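Library on Vass Street drops late fines, and I owe somebody a thank-you

I've been paying overdue fines at the Trusberg library since I was tall enough to see over the desk, so forgive me if I sound a bit giddy. As of March, they're gone. All of them! Old balances too, wiped off the books the same morning the new rule kicked in.

The library had 2907 cards with money owing on them, according to Irén Sárközi at the front desk, and 419 of those belonged to kids. A card got blocked once you owed more than two dollars. Two dollars! I've lost more than that in my couch this week.

Sárközi told me 379 blocked cards had been used again by the end of the month. Some folks came in with books they'd had for years (one was a cookbook with half the soup chapter stuck together, and yes, they took it back). She said the return bin filled up so fast on the first morning that she had to empty it before lunch, then again at closing.

You still have to bring things back, by the way. If a book is six weeks late you'll get a bill for the price of it, and the bill goes away when the book shows up. Movies and the tool kits work the same way. The telescope is the one exception — it keeps its old daily charge, and there's a waiting list for it anyway.

Not everybody is thrilled. Tibor Oláh stopped me outside the bakery to say he always paid his fines on time and would like to know where his refund is. There isn't one, Tibor, I asked. The town budget covers the lost money for this year, and the council will look at it again next winter.

I went in myself around four in the afternoon, cleared card in hand, and came out with three mysteries and a book on growing tomatoes in buckets. The due date slip says three weeks. I've stuck it on the fridge, which is where the last one was too, under a pizza menu.

New cards are free for anyone living in town, and you can sign up at the desk with a piece of mail that has your address on it.

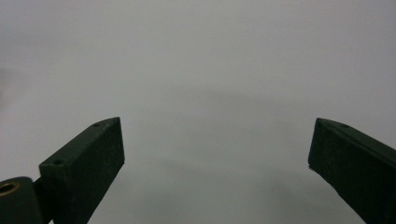

Szabolcs Somogyi: Does this count for books borrowed through the Jondico branch? I've got one from there that's very late and I'd rather drop it off here if they'll take it.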